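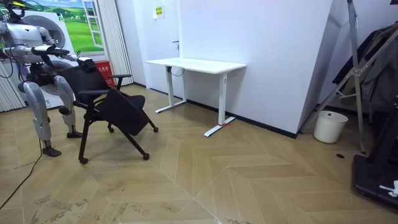 Otis Szabo wrote in the margin of last year's copy that new members always want to go straight to the pushing, and that we ought to make them learn the grip first, even if they grumble. He was right, so the grip now comes first in this section, and the Mudirham club has done it that way since January.

Section 4. Setting up the chair task

Please read the whole section once before you touch anything (I know, I know, but it really does save time later!). You will need two people, one at the controls and one with a hand near the stop button.

1. Pull the office chair well out from the desk, so there is floor on every side of it.

2. Walk the cable from the robot back to the wall and lay it off to one side. Leave plenty of slack.

Caution: Casters and cables do not get along. If a caster rolls onto the cable, stop the run, lift the chair off by hand and start over from step 1.

3. Load the program called Stekik and set the arm speed to 100. The slider goes all the way up to 400, and you will be tempted, but please leave it alone until your team leader has signed your sheet.

4. Bring the arms in slowly, one at a time, and stop just short of the chair.

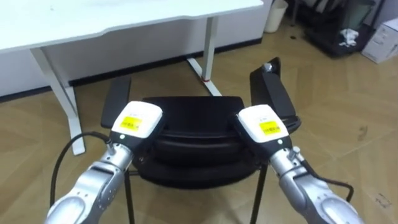 5. Check that both sides are at the same height before you close anything. If one is lower, the chair will want to swing around as soon as it starts to roll, and then you will be chasing it across the room.

6. Close gently, count to three out loud, and have your partner say "clear" before you push.

Note: Teams getting ready for the Civcombe meet should push in a straight line first and save the turns for another session. A nice slow straight push is worth more points than a wobbly fancy one, and it's kinder to the floor too.

7. When you are finished, open the grip fully, back the arms away, and only then press stop. Write the speed you used in the log.

If the arms will not open, go to Section 6.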